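Trakska (installation)

Trakska is a site-specific installation of steel, cast glass and filtered daylight on the harbor side of the town of Skuvorura.
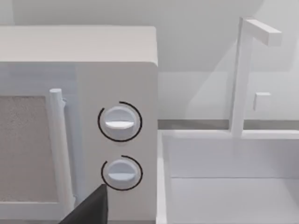 It was built for the Varela, a contemporary art museum, and stands in the museum's outer court, where it has been open to visitors without charge since the court was rebuilt. The work is made up of a sunken room, an entry ramp and a long roof slot that admits light from the north.

Design

The room is square in plan, with walls of rolled steel plate 484 centimeters long and 376 centimeters high. The plates were welded on site and ground flush on the inner face, then left uncoated. The outer face is covered by earth on three sides. The fourth side opens to the ramp, which drops at a constant grade and turns once before reaching the door, so that the interior is not visible from the court.

The roof slot holds 175 bars of cast glass set on edge. Each bar is tinted along one long side only. When the sun is high, most of the light passes through the clear part of the glass and falls on the floor as a pale strip. At lower sun angles the light crosses the tinted side and the strip takes on a green cast. The bars rest on neoprene pads in a steel tray and can be lifted out one at a time for cleaning.

There is no electric lighting in the room. A low handrail was added to the ramp after the opening to meet the local access code. It was not part of the original drawings, and the museum's catalog lists it as building equipment - the catalog number of the work does not cover it.

Construction

The steel was cut and rolled at the Florkov works, a former shipyard shop that had earlier supplied the frames for the museum's loading dock. The glass was cast in open molds and cooled slowly over several days. A first batch was rejected because of trapped air near the tinted side, and the mold was made deeper for the second.

Drainage caused the main delay. The court lies close to the water table, and the first excavation flooded before the base slab could be poured. The final design uses a double slab with a gravel layer between its two parts and a pump under the ramp.

Conservation

The uncoated steel was expected to darken evenly. In practice the lower part of each wall has aged faster than the rest, with a visible line at knee height where damp air collects. Conservators have left the line in place and treat only loose scale, which is brushed off by hand each August while the room is closed.

A survey of the roof slot dated May 13, 2022, recorded edge chips in 2 bars and hardening of the pads at the east end of the tray. The chipped bars were turned end for end and kept in use. The pads were replaced with a softer grade.

Reception

Early reviews dealt mostly with the glass and gave little space to the ramp. Later writing on the work has tended to reverse this, treating the turn in the ramp as the main device and the room as its end point. Some critics have objected to the handrail, which they consider too bright against the steel.

Sound is also often mentioned. The parallel walls produce a strong flutter echo, and the museum has twice turned down requests to hold concerts in the room.

See also
Light art
Site-specific art
Weathering of steel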